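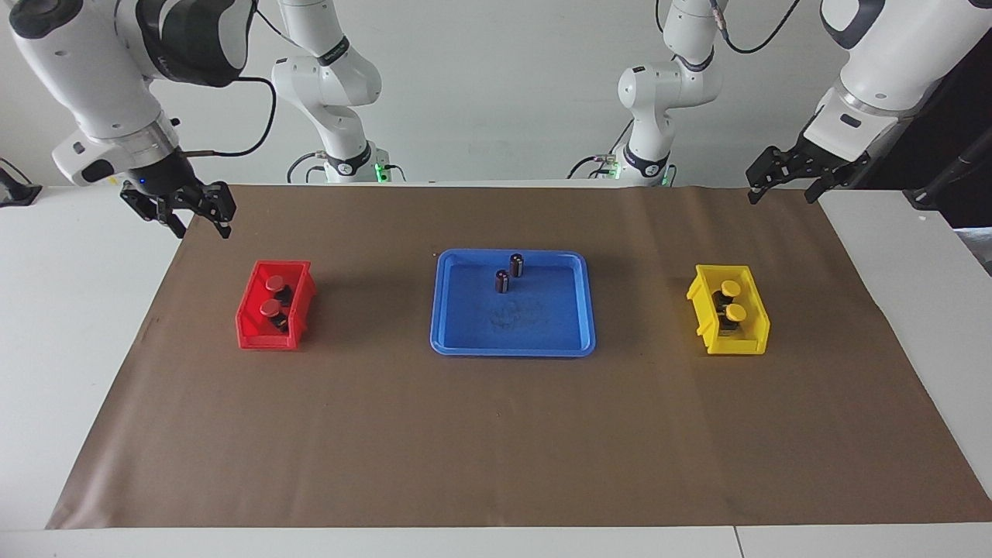 Figure 2. The sorting table, with brown paper laid over the white top.

Print this article | E-mail this article
Wed 2 September
By Merle Quinlan and Pei-shan Ho

3.2 Table and small parts

All sorting was done on a white table covered with one large sheet of brown paper. The paper was left with its wrinkles, as it would be on an ordinary workbench, and a strip of the table top was left showing along the edge. The wall behind is plain and pale. We used no other background at the Mosville site.

Parts were kept in two kinds of holder, an open yellow bin with ribbed sides and a blue tray with a low raised rim.

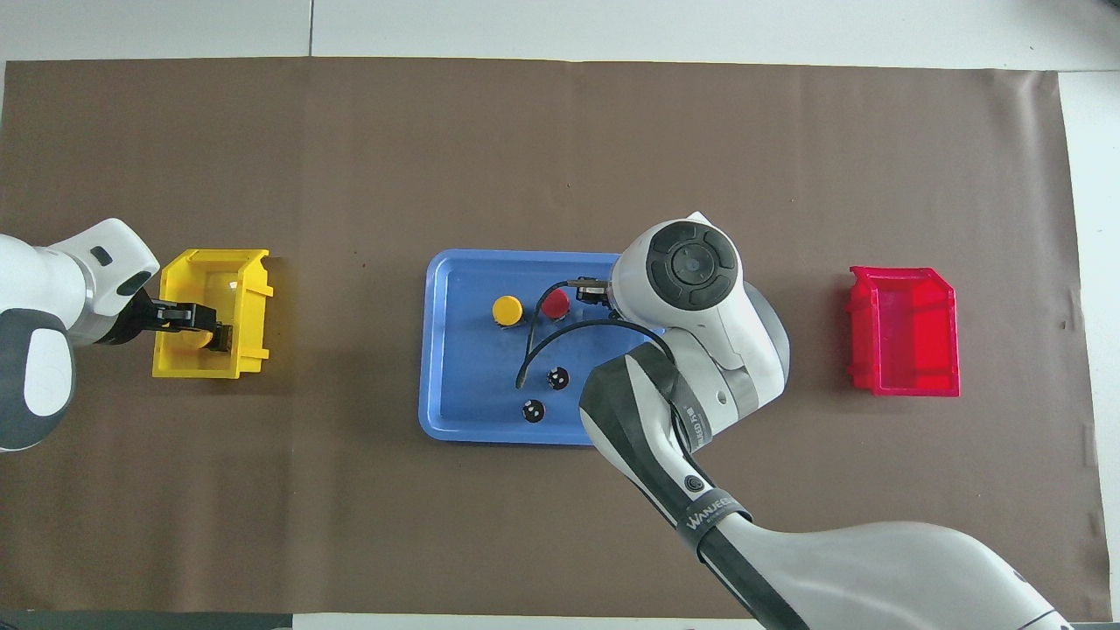

Round buttons in yellow and red were laid out on the tray along with small black discs marked with white dots. The buttons are close in size and shape, so colour is the main way to tell them apart. Parts of the same colour as their holder were harder for our readers to label. Hollis and Stubbs labelled 204 layouts each and disagreed on 31, most of them with a yellow part in the yellow bin. Mendoza settled these before the counts in Section 4 were made.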